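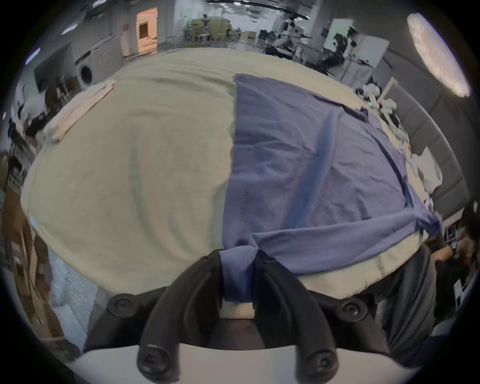 Wir verwenden Cookies, um Ihnen die Nutzung des Forums so angenehm wie möglich zu machen. Mit dem Weiterlesen stimmen Sie zu. Einstellungen | Akzeptieren

T-Shirts falten auf dem Esstisch: wie macht ihr das?

waldkauz_mit_korb
Hallo ihr Lieben, ich lese schon länger still mit und traue mich jetzt mal mit einer ganz banalen Frage. Wir sind im August umgezogen, und seitdem habe ich keinen richtigen Platz mehr für die Wäsche. In der alten Wohnung stand im Flur eine Kommode in genau der richtigen Höhe, die passt hier leider nirgends hin. Also falte ich am Esstisch, mit der Tischdecke drunter, weil mir das Holz zu schade ist (und weil ich ehrlich gesagt zu faul bin, sie jedes Mal abzuziehen). Bei Hosen und Handtüchern klappt das wunderbar. Nur die T-Shirts machen mich wahnsinnig! Ich streiche den Rücken glatt, nehme den Saum hoch, und schon habe ich eine schräge Falte quer über den Bauch. Faltet ihr erst die Ärmel ein oder klappt ihr erst der Länge nach? Und stapelt ihr oder stellt ihr die Shirts hochkant in die Schublade?

Knopfloch61
Willkommen! Banal ist das überhaupt nicht, ich habe mit meiner Schwester schon ganze Nachmittage darüber gestritten. Bei mir geht es so: Shirt mit der Vorderseite nach unten, Halsausschnitt von mir weg, Saum zu mir. Dann einmal kräftig am Saum ziehen, beide Hände, bis die Schulternaht gerade liegt. Danach die Seiten zur Mitte, die Ärmel zurückschlagen und zum Schluss zweimal von unten hoch. Die schräge Falte kommt fast immer daher, dass man nur an einer Stelle am Saum zupft. Dann wandert der Stoff auf der einen Seite mit und auf der anderen bleibt er liegen.

tante_trommel
Ich muss da leider widersprechen, liebe Knopfloch61. Am Saum ziehen leiert auf Dauer aus, gerade bei den dünnen Jerseysachen. Ich habe von Numavel zwei Shirts, die sind unten inzwischen gewellt wie ein Salatblatt, und die habe ich jahrelang genau so gefaltet. Seitdem lege ich das Shirt hin und streiche mit der flachen Hand von der Mitte nach außen. Dauert länger, schont aber.
Und die Tischdecke würde ich wegnehmen! Stoff auf Stoff rutscht nicht, da schiebst du jede Falte nur vor dir her.

Knopfloch61
Kräftig heißt bei mir ja nicht reißen :-) Meine Shirts sind teilweise älter als mein Auto und unten noch kerzengerade. Ich glaube eher, es liegt am Trockner. Wirfst du die Jerseysachen rein?

tante_trommel
Ja gut, in den Trockner kommen sie. Aber nur im Schonprogramm!

Knopfloch61
Na also.

bergziege_nord
Ich mische mich mal ein, obwohl ich beim Bügeln die größte Niete unter der Sonne bin. Bei der Tischdecke bin ich anderer Meinung als tante_trommel. Auf unserer glatten Tischplatte rutscht mir alles weg, auf der Decke bleibt das Shirt wenigstens liegen, wo ich es hinlege. Ich nehme eine ganz schlichte, festere Decke ohne Muster und klemme sie an den Ecken mit Klammern fest. Das hat sich bei fünf Personen im Haushalt sehr bewährt, und da kommt wirklich was zusammen, das könnt ihr mir glauben.
Was bei mir viel ausgemacht hat: das Fertige und das Ungefaltete ganz weit auseinander. Links kommt das Gefaltete hin, rechts der Haufen, dazwischen liegt immer nur EIN Teil. Früher hatte ich alles durcheinander und habe manche Sachen zweimal gefaltet, weil mir der Stapel umgekippt ist.

waldkauz_mit_korb
Oh, so viele Antworten, ich freue mich! Das mit links und rechts probiere ich gleich heute Abend. Trockner haben wir übrigens keinen, bei uns hängt alles auf dem Ständer im Schlafzimmer. Die schräge Falte ist oft schon beim Abnehmen drin, fällt mir gerade auf. Kann das vom Aufhängen kommen?

Knopfloch61
Ganz sicher sogar. Am Saum aufhängen, Klammern an die Seitennähte, vorher einmal ausschlagen. Über die Stange gelegt hast du immer einen Knick.

schubladendenker
Zur Schublade: hochkant, ohne Wenn und Aber. Ich habe mir die Stoffboxen von Clurnero geholt, 20 Shirts passen in eine, und ich sehe jedes einzelne. Vorher habe ich immer nur die obersten drei angezogen. Ein Faltbrett hatte ich auch mal, das von Fusevlow. Rausgeschmissenes Geld, liegt im Keller.

tante_trommel
Also mein Faltbrett gebe ich nicht mehr her! Alle Shirts gleich breit, da geht mir beim Schrankaufmachen das Herz auf. Hochkant fällt bei mir dagegen immer alles um, sobald zwei Stück in der Wäsche sind.

schubladendenker
Dann ist die Box zu groß. Einfach eine Pappe dazwischenstellen.

bergziege_nord
Pappe geht prima, bei mir war es der Deckel vom Schuhkarton. Und waldkauz, bitte berichte, wie es mit dem Aufhängen geklappt hat!

waldkauz_mit_korb
Kleiner Zwischenstand: Klammern an die Seitennähte, und die Falte ist bei vier von sechs Shirts weg. Bei den anderen beiden sitzt die Seitennaht selbst schief, die drehen sich nach jeder Wäsche ein Stück weiter. Die Decke bleibt vorerst drauf, die Klammern für die Ecken muss ich noch besorgen. Weiß jemand, ob die auch an eine dickere Platte passen?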